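Will there be a second season of Clolley?

I finished all 22 episodes and I can't find any news. Does somebody know more?

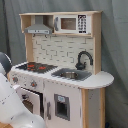

Toy kitchen with hood and microwave

Posted by Pálfi, June 30, 2021

Trorstead

Nothing is confirmed yet. The channel said only that they will decide in September – so please don't trust the fan pages with dates.
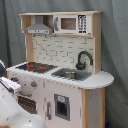

The season finale left two stories open, and I think the writers wanted it so. My favorite is still the bakery one. In the last episode the girl plays with a small kitchen, also with a white microwave next to the hood, and she hears the phone call.

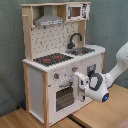

Prevano

I hope yes!! Season 2 must explain the call.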